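Sunday, May 3, 2026

I told myself I would leave the laptop shut today, and I managed it until just after breakfast, which for me is quite good going. The trouble was that I woke up with the grasp planner in my head. It had been sulking all week, picking beautifully from single cloths and then going to pieces whenever two of the same colour lay near each other, and somewhere between the kettle and the toast I thought, well, of course, it's the merging step.

So I made a second pot of tea and went through it properly. Menon (our segmentation code, for when I read this back in ten years and have forgotten every name) cuts the wrist view into little patches and then glues together the ones that look alike. I wrote the glue myself last June and was terribly pleased with it at the time. It looks at colour first and at texture a long way second, so two orange cloths with a bit of grey knit between them come out as one enormous orange cloth with a grey stripe, and the planner then picks a lovely sensible point in the middle of something that doesn't exist. Poor thing! It was only doing as it was told.

I've turned the order round now. Folds and edges get their say before colour does, and if the depth drops sharply between two patches they stay apart however well they match. I ran it over the 157 saved grasps from the Drostholm set and the number with the cloths properly separated went up to 113, where on Friday I would have been glad of half. The waffle weave is still a nuisance. All those small squares look like edges to the new code, and it wants to chop a perfectly good white cloth into crumbs. I tried blurring first, which helped the waffle and ruined the ribbing on the knit, and then I tried blurring only the pale bits, which is a horrid sort of fix and I shall be ashamed of it by Tuesday, but it's in for now with a comment apologising to whoever finds it (me).

The other thing I want to sort out is tags and strings. Cundelico, the motion side, treats anything thin as noise and plans straight through it, and I do think the fingers ought at least to know a string is there before they close. I started a note for the Ilard people about that and then rambled for a page and a half about thresholds, so it will need cutting before I send it.
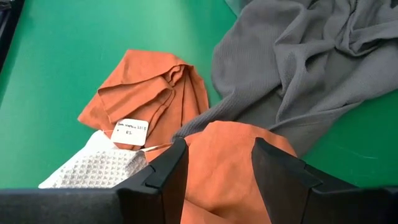 Anyway, it was nearly four by then and I hadn't been outside at all, so I saved everything, set the long run going on all 1891 views and walked down to the river in the wrong shoes. Lovely light, lots of ducks. Must remember to raise the depth limit tomorrow before anything else.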